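Workshop tips for the student bench: two-arm tabletop tasks

These notes are kept for students in the Clokurer manipulation course and for the club teams that share its bench and its simulator. They cover the small jobs that cost a team its evening. Most apply equally to the real arms and to the simulated ones. Corrections go to Natnael Gudeta, who edits the page.

Keeping the bench usable

Clear the tabletop before homing the arms. A screwdriver left inside the sweep of a forearm will be found by the forearm.

Wipe the wood with a barely damp cloth and dry it at once. Avoid spray polish. It leaves a film that transfers to fingertip pads, and grip then changes between the first trial and the tenth. Clean the pads with isopropyl alcohol on a lint-free wipe and leave them two minutes before the next run.

Mark object start positions with low-tack tape and write the task number on the tape in pencil. Ink bleeds into the grain. Replace the tape every November, or sooner if a corner lifts.

Cables

Secure each arm cable with hook-and-loop straps, never zip ties. Leave enough slack for full wrist rotation, then move the arm by hand to both limits with power off. If the cable goes taut at either limit, start over. The Rattanakul strain relief fits the older base only – do not force it onto the new one.

Fasteners

Use medium-strength threadlocker on metal-to-metal joints. Do not use it near printed parts, some of which crack. Fit M3 screws 12 mm long in the finger mounts. Longer screws bottom out before the mount is clamped, and the looseness looks like a control fault.

Kitchen and household props

Tasks for the Sostville meet use ordinary objects: lids, mats, bowls, baskets. Weigh each one on a kitchen scale and write the figure in the prop log. The standard filled jar is 338 g. Weigh it again if the lid has been off.

Wicker sheds. Brush baskets outdoors before they go on the table, and trim loose ends flush with side cutters. Woven mats slide on bare wood. Two dots of museum putty underneath hold them on the real bench; in the simulator, raise the friction value on the mat instead and record the change.

Store props in the bin with the matching task number. Round things go in the bottom.

Running a trial

Start the log before enabling the arms. A trial without a log is not counted toward the 10 required for sign-off.

Give each arm its own parking pose, clear of the objects. With one hand working and the other idle, the idle one should be commanded to hold. Leaving it uncommanded lets it drift on the real hardware, and the simulator will not reproduce this.

Save the scene file under a new name after any change to object placement. Tereo, the club's scene loader, overwrites without asking.
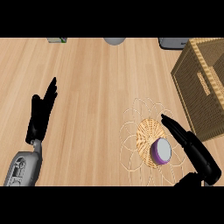
SOSTVILLE, December 12, 2021 – Additions for the mat task in simulation. The target is the round woven mat inside the flower outline. The outline is drawn on the tabletop and has no collision shape, so an arm may pass over it freely. The purple-and-white puck is scored by its position on the mat, and a puck that overlaps the mat's edge should be logged with its offset.

Check the clearance between the right fingers and the wicker crate before closing on the puck. The crate's near corner is close to the fingertips in this layout. Approach slowly, and lift before turning the wrist.

Keep the left hand over open wood until the right has finished. Teams that bring both in together spend their time debugging contact between the hands.

If the puck jitters at rest, halve the physics time step before touching its mass. Seed 33 is the reference for comparing runs between teams. Put the seed in the log header.

Contact: bench notes editor, Clokurer course office | © 2021 Clokurer | Back to top

This site uses cookies to remember your display settings. Accept | Decline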